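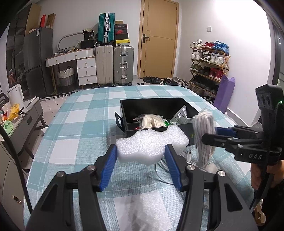
Sending parcels to my sister

5/15/20

My sister moved to Borkilgate in December and I have been posting things to her ever since. It is 900 miles door to door, and a parcel takes anything from four days to three weeks.

I used to wrap everything far too well. The first box had so much tape on it that she had to cut it open with garden shears, and she went through the sleeve of a jumper. Now I use one strip along the top and one along the bottom, and put soft things in a plastic bag in case of rain.

Foam is worth keeping. I save odd bits from anything that comes to the house and push them into the corners. Newspaper works too, but the ink comes off on pale cloth – I found that out with a set of napkins.

The post office on our road has shut its second counter, so I go to the Hashemi shop by the bus station instead. They take parcels until six and they sell decent string. Weigh the box at home first. My last one was 1,216 grams on the kitchen scales and the same in the shop, so I trust mine now.

She mostly asks for tea, seeds and the ginger biscuits from Gidiris. The biscuits break whatever I do. She says she eats them with a spoon over yoghurt.

The next box has 2 paperbacks to go in it and a birthday card for my nephew. I still need to find out if the customs form has changed, as the old ones in my drawer are a different colour from the ones in the shop.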